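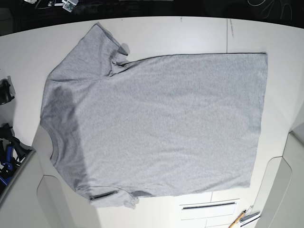 Ultan thinks I have the wrong side of the road for the dressing station, and he left me a long note to that effect before I'd even had my coffee. His argument is that the burial returns put the first plot behind the brickworks, and the brickworks were on the east side until they were shelled out. I've gone back to the returns with that in mind and I think he's half right, bless him.

January, 9:40 a.m.
Notebook of Caoimhe Ó Conaill, Brophy cemetery survey

So, starting over with the trench map. I laid the tracing over the modern sheet again and this time I pinned it at the church and the canal bend instead of at the crossroads, since the crossroads was moved when they rebuilt the village (I knew this! I wrote it down last fall and then forgot all about it). With the new pins the brickworks slides over by some 30 yards and lands pretty much on the farm track, neither east nor west of the road as we'd been using the words. Both of us were reading "the road" as the paved one. I'm now fairly sure the officer who wrote the returns meant the old plank road, and there is still a faint line of it in the beet field if you go when the sun is low.

The register for the cemetery gives 149 burials, and my own walk along the rows agrees with that, counting the 6 special memorials by the east wall. Gráinne's typed copy has one fewer. I went down it with a ruler and a pencil and found the trouble on her third page, where two men of the same surname and the same battalion have been folded into one. They were killed within a few days of each other and lie in different rows. An easy slip, and I've made worse, but it needs fixing before Khalil builds the index on top of it. Gráinne, I've penciled the correction on your copy and put it back in the green folder.

The other thing I wanted to get down while it's fresh is the row of headstones set shoulder to shoulder at the back of Plot 1. Illia asked me why they touch, and I gave him the usual answer about men buried together who couldn't be told apart afterward. I'd like to check that for this row. The concentration sheets should say, and item 904 in our scans looks like the right one, though the bottom third is so badly faded that I could only make out the map reference and the word "cross." Khalil says he can bring the contrast up. If he can't, I'll have to write off for a better copy and wait, and I'm not good at waiting.

Spent far too long after lunch on the farm name. The British map has one spelling, the war diary has two more, and the farmer's grandson has a fourth that he says is the only correct one. I've gone with his in the text and listed the rest in a note.

Still to do: redraw the plank road on the master sheet, ask Ultan for the page number of the return he's quoting, and find out which of us has the long tape.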